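4.3 Checking the gripper and the wrist camera at the kitchen counter

Do this check after every tool change, and one time at the start of each shift. It takes about 10 minutes. The Dromel controller must be in Manual mode and the speed limit must be set to 25 percent.

CAUTION: Keep both hands away from the fingers while the arm is enabled. The open command moves both fingers at the same time.

1. Press HOME on the pendant and wait until the arm stops.

2. Open the Zotik panel and select Gripper, then Open. The fingers must hang down with a gap between them.

3. Jog the arm down over the cutting board in small steps. Stop before the fingers press on the wood. If a fingertip rests on the board, raise the arm before you jog to the side.

4. Select Wrist View. A part of one finger may show in a corner of the picture - this is normal and does not need correction.

5. Look at small details on the nearest object, for example screw heads. If they are not clear, clean the lens with a dry cloth and look again.

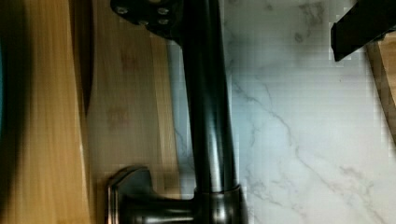
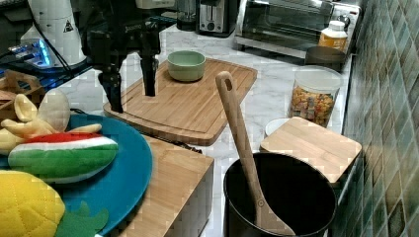
Figure 4-3. First: wrist view with the dark faucet, gripper finger at the upper right. Second: open gripper over the cutting board.

6. Follow each cable by eye from the arm to its connector. No cable may be pulled tight when the arm is at its lowest position.

7. Select Close, then Open. Repeat two times and listen for a scraping noise.

NOTE: Shiny or very dark objects can give square blocks at their edges in the wrist view. Increase the bit rate to 2000 in the Vidmar settings, then wait for the view to refresh.

8. Write the result in the cell log. If the gripper does not open fully, switch off the 24 V supply and go to section 4.5.

Drunudside cell manual, revised June 18, 2024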